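Workshop > Blog > Kit and money

Doing the sums before the sums do me

I've been putting off the equipment spreadsheet since April, and this Monday I finally sat down with a pot of tea and did it. If you've followed along for a while you'll know I have a habit of pricing up the exciting bit (arms! grippers!) and then acting wounded when everything else costs money too. So this time I started from the dull end.

The dull end came to £1,261. That's the frame, the bench top, brackets, cable, power strips, a decent lamp and the spares box. I could get it lower if I cut the extrusion myself, but I did that for the Jirka rig and spent two evenings filing ends that still weren't square, so no, I'm paying Bullen to cut it to length this year and I shall sleep very well.

Then there's the second workstation, which I've got down at £2,194. I went back and forth on this one. Pimex do a cheaper box with a smaller graphics card and it would probably be all right for running things, just miserable for training anything. Sharing one machine between two benches sounded thrifty until I remembered how often I'm waiting for it already. It stays in.

The other thing I always forget is the stuff the robots handle. Props, I suppose. I've given it a proper line now: 31 pads and cases to start with, mostly second-hand, and a bit put by for replacing whatever gets cracked. Disc cases are brilliant value for this. They're flat, they're shiny, the see-through ones are a pain to spot against wood, and a charity shop will practically thank you for taking them away. If your gripper copes with a clear jewel case you can feel a bit smug for the afternoon.

As for the arms, I'm not adding any. I did ask Talebi for a quote and it was fair, but lead time was 10 weeks and I'd rather get more out of a pair than have four and no time to look after them. Two arms on one table is already plenty to plan around, what with reach, where the bases go, and where all the cables end up.
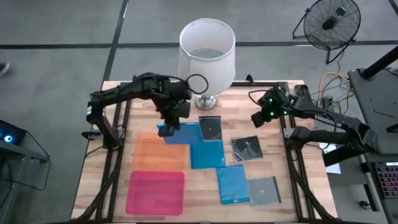

Pads and cases on the bench, both arms at it.

Looking at that floor, cable covers have gone on the list as well. Yellow and black leads all over the place by the fan! I'd left them off completely, and they're not even dear.

Still undecided: whether to go for a slightly bigger table top. It would mean a new frame, and then the Bullen order changes, and then I'm back at the kettle with the spreadsheet open. I'll give it a week. If anyone has a view on oiled versus varnished wood under overhead lights, do leave a comment, I'm getting more glare than I'd like and I can't decide if it's the finish or the bulb.

Recent posts
- Filing extrusion, a cautionary evening
- What I keep in the spares box
- Second-hand monitors: worth the bother?
- Labelling cables, attempt three

We use cookies to remember your settings and count visits. By carrying on you agree to this. Accept | Find out more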